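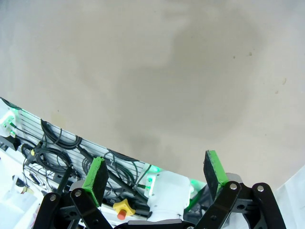
Jatside 손목 시점 조작 데이터: 안내문과 장비 예산 메모

반갑습니다. Jatside 저장소를 열어 주셔서 고맙습니다. 이 문서는 데이터 안내문이면서 동시에 장비 구입 메모이기도 합니다. 원래는 두 문서를 따로 두었는데, 데이터를 받아 가신 분들이 메일로 물어보시는 내용이 절반 넘게 "그래서 이걸 우리도 찍으려면 뭘 사야 하나요"였거든요. 답장을 쓰다 보니 같은 말을 자꾸 하게 되어 아예 한데 묶었습니다. 조금 길더라도 차 한 잔 옆에 두고 읽어 주시면 좋겠습니다. 급하신 분은 "견적서를 받기 전에" 항목부터 보셔도 됩니다.

1. 무엇이 들어 있나

그리퍼 쪽에 단 소형 카메라로 기록한 조작 데이터입니다. 에피소드마다 영상, 관절 각도, 그리퍼 개폐 값, 그리고 작업자가 적은 짧은 메모가 한 묶음으로 들어 있습니다. 공개본의 작업 종류는 14가지이고, 작업마다 에피소드를 50개씩 담았습니다. 숫자를 똑같이 맞춘 데에는 대단한 뜻이 없고, 예산을 짤 때 작업당 인건비를 같은 칸에 넣고 싶었던 마음이 컸습니다. 나중에 보니 학습용으로도 다루기 편하다는 분이 계셔서 그대로 두었습니다.

메모는 한국어와 영어가 섞여 있습니다. 맞춤법은 고치지 않았습니다. 작업하다가 급히 적은 말투가 살아 있는 편이 오히려 쓸모 있다는 의견이 많았고, 고치려면 그것도 사람 시간이라 예산에 다시 들어가야 했습니다.

2. 폴더 구성

episodes: 에피소드별 기록. 영상과 수치가 같은 이름으로 짝지어져 있습니다.
notes: 작업자 메모.
calib: 카메라와 손목 사이의 보정값. 카메라를 떼었다 다시 달 때마다 새 파일이 생깁니다.
budget: 구입 품목표와 견적 비교표. 금액 칸은 비워 두었습니다. 지역과 시기에 따라 너무 달라서, 저희 금액을 적어 두면 도움보다 오해가 클 것 같았습니다.
tools: Nemis 기록 도구의 설정 파일.

Nemis는 저희가 안에서 만들어 쓰는 기록 도구입니다. 특별한 것은 없고, 영상과 관절 값을 같은 시계에 맞춰 저장해 줍니다. 설정 파일에 주석을 넉넉히 달아 두었으니 다른 도구를 쓰시는 분도 필요한 부분만 떼어 가실 수 있을 겁니다.

3. 장비를 살 때 어떤 순서로 생각했나

처음 기획안을 쓸 때는 저희도 팔부터 골랐습니다. 카탈로그에서 제일 크고 멋진 물건이니 당연히 눈이 가지요. 그런데 표를 채우기 시작하니 팔은 한 줄로 끝나고, 나머지 줄이 끝도 없이 늘어났습니다. 받침대, 케이블, 연장선, 카메라 고정구, 조명, 저장 장치, 여분 패드, 그리고 그 물건들을 조립할 사람의 시간까지요. 지금은 새 작업대를 계획할 때 표를 거꾸로 씁니다. 무엇을 집고 옮길지 적고, 그에 맞는 손가락과 패드를 적고, 카메라 자리를 정한 다음 팔로 올라갑니다. 그러면 필요 이상으로 큰 팔을 사는 일이 꽤 줄어듭니다.

그리퍼는 평행 링크로 움직이는 두 손가락 방식을 골랐습니다. 손가락이 많은 제품도 견적을 받아 봤는데, 부품값도 부품값이지만 고장 났을 때 기다리는 기간이 마음에 걸렸어요. 대신 두 손가락 방식으로는 잡기 어려운 물건이 분명히 있습니다. 얇은 천이나 납작한 물건을 주로 다루실 계획이라면 패드 견본을 먼저 빌려 시험해 보시기를 권합니다.

케이블 이야기도 꼭 드리고 싶습니다. 기획안에서 가장 자주 빠지는 줄이 케이블과 정리용 부자재입니다. 팔이 크게 움직일 자리를 생각하면 케이블 길이에 여유를 두어야 하고, 여유를 두면 남는 만큼을 어딘가에 감아 두어야 하지요. 감아 둘 자리와 묶는 끈, 걸 곳까지 도면에 넣어 두시면 설치하는 날이 훨씬 평화롭습니다. 저희 표에서는 이것을 '기타'에 넣지 않고 별도 항목으로 세웠습니다. '기타'는 심사 때 제일 먼저 깎이는 줄이더라고요.

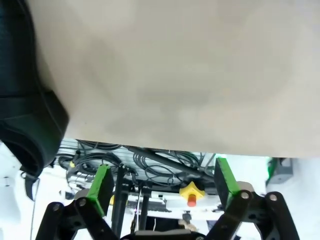

Yamuna Menon은 초안을 읽고, 케이블을 별도 항목으로 세운 건 좋지만 교체용 한 벌까지 첫해 예산에 넣어야 한다는 의견을 보내왔습니다. 고장 난 다음에 주문서를 올리면 승인 기다리는 동안 작업대가 통째로 쉬게 되고, 그렇게 쉬는 비용은 어느 표에도 나타나지 않는다는 이야기였습니다. 듣고 보니 맞는 말씀이라 budget 폴더의 표에 '예비품' 열을 새로 만들었습니다. 고맙습니다!

그 열을 만들고 나니 자연스럽게 다음 질문이 따라왔습니다. 예비품은 어디까지 사 두어야 할까요? 저희는 망가지면 그날 수집을 멈춰야 하는 물건만 한 벌 더 사기로 했습니다. 패드와 카메라 케이블은 여기에 들어가고, 팔은 들어가지 않습니다. 팔까지 예비로 두면 마음이야 든든하겠지만 그 돈이면 작업대를 하나 더 차리는 편이 낫다고 봤습니다.

4. 견적서를 받기 전에

견적은 Kelemen을 포함해 2곳에서 받았습니다. 더 많은 곳에 물어보고 싶은 마음도 있었지만, 같은 조건으로 비교하려면 질문을 똑같이 다듬어야 하고 답을 정리하는 데도 품이 듭니다. 저희 같은 작은 팀에는 그 정도가 알맞았어요. 물어본 내용은 이렇습니다.

납품까지 걸리는 기간, 그리고 그 기간이 주문일 기준인지 입금일 기준인지.
그리퍼와 팔을 따로 살 때 연결 부품을 누가 대는지.
비상정지 스위치가 기본 구성에 들어 있는지, 케이블 길이는 고를 수 있는지.
패드만 따로 살 수 있는지, 최소 주문 수량이 있는지.
설치 교육이 포함인지, 출장비는 별도인지.
고장 접수 후 대체품을 빌려주는지.

비상정지 스위치는 특히 자리를 먼저 정하고 나서 케이블 길이를 말씀하셔야 합니다. 작업자가 앉는 쪽이 바뀌면 스위치도 옮겨야 하니, 자리를 옮길 계획이 있다면 긴 쪽으로 사 두세요. 짧은 것을 샀다가 다시 주문하면 값보다 기다리는 시간이 아깝습니다.

견적 유효기간은 14일이었습니다. 받을 때는 넉넉해 보였는데, 내부 결재를 돌리고 문구를 고치다 보면 금방 지나갑니다. Prakash Thevar가 결재 서류를 견적 요청과 같은 날 시작하자고 제안해 주었고, 그 뒤로는 새 견적을 다시 부탁하는 민망한 메일을 쓰지 않게 되었습니다. 저희 팀에서는 화요일 오전에 요청서를 보내는 것이 습관이 되었는데, 이건 그냥 저희 회의가 그때 있어서입니다. 따라 하실 필요는 없어요.

5. 소모품과 해마다 드는 돈

구입비만 적힌 예산서는 이듬해에 꼭 말썽을 부립니다. 저희는 표를 둘로 나누어 한쪽에는 한 번 사고 마는 것, 다른 쪽에는 해마다 다시 사는 것을 적습니다. 두 번째 표의 맨 윗줄은 손가락 패드입니다. 물건을 쥐고 문지르고 부딪히는 자리이니 닳는 것이 당연하고, 패드가 닳으면 같은 개폐 값에서도 쥐는 느낌이 달라집니다. 데이터를 쓰시는 분께도 영향이 있는 일이라, 패드를 바꾼 시점은 notes에 적기로 정했습니다. 혹시 빠진 곳을 찾으시면 알려 주세요. 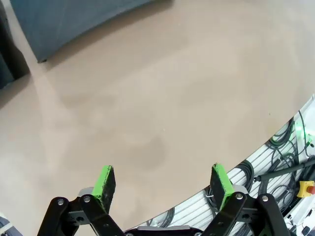 그림 3. 벌린 상태의 그리퍼와 베이지색 표면. 오른쪽에 흰 받침부와 케이블, 비상정지 스위치가 보임.

저장 공간도 두 번째 표에 들어갑니다. 영상은 생각보다 빨리 쌓이고, 원본과 사본을 따로 두려면 처음 계산한 용량으로는 모자랍니다. 압축을 세게 하면 돈은 덜 들지만 손가락 끝 근처의 세부가 뭉개질 수 있어서, 저희는 원본을 지우지 않는 쪽으로 정했습니다. 여유가 없는 팀이라면 작업 하나만 먼저 찍어 보고, 그 용량에 계획한 작업 수를 곱해서 신청서를 쓰시는 게 가장 안전합니다.

6. 알려진 한계

카메라가 손목 쪽에 있어서 손가락과 링크가 영상 아래쪽에 크게 들어옵니다. 물건이 손가락 뒤로 가려지는 순간도 있습니다. 외부 카메라를 함께 사는 안을 검토했지만 첫해 예산에서는 뺐고, 다음 계획에 다시 올려 두었습니다. 그러니 팔 전체가 보이는 시점이 필요하신 분께는 이 데이터가 맞지 않을 수 있습니다.

밝은 면이 하얗게 날아간 영상도 있습니다. 밝기가 고르지 않은 영상을 걸러내고 쓰실지, 그대로 두고 쓰실지는 용도에 따라 정해 주세요. 저희는 걸러내지 않고 공개합니다. 조명 항목을 너무 아끼지 마시라는 말씀도 슬쩍 얹어 두겠습니다.

한 가지 그리퍼로만 모은 데이터라는 점도 기억해 주세요. 다른 손가락으로 옮겨 쓰실 때 어떤 결과가 나오는지는 저희가 시험해 보지 못했습니다.

7. 이용과 문의

연구와 교육 목적으로 자유롭게 쓰실 수 있고, 결과를 공개하실 때는 Mondley의 Jatside 데이터라고 적어 주시면 됩니다. budget 폴더의 표는 출처 없이 고쳐 쓰셔도 괜찮습니다. 항목을 더하셨다면 저희에게도 한 줄 보내 주세요. 새 품목표는 4월에 다시 정리할 예정이라, 그 전에 주시는 의견은 되도록 모두 반영해 보겠습니다.

질문은 저장소의 이슈 게시판에 남겨 주시면 됩니다. 예산서 양식이 기관마다 달라서 "우리 양식에는 이 칸이 없어요" 하는 질문도 자주 오는데, 그런 질문도 환영합니다. 답이 조금 늦더라도 꼭 읽고 답장드리겠습니다.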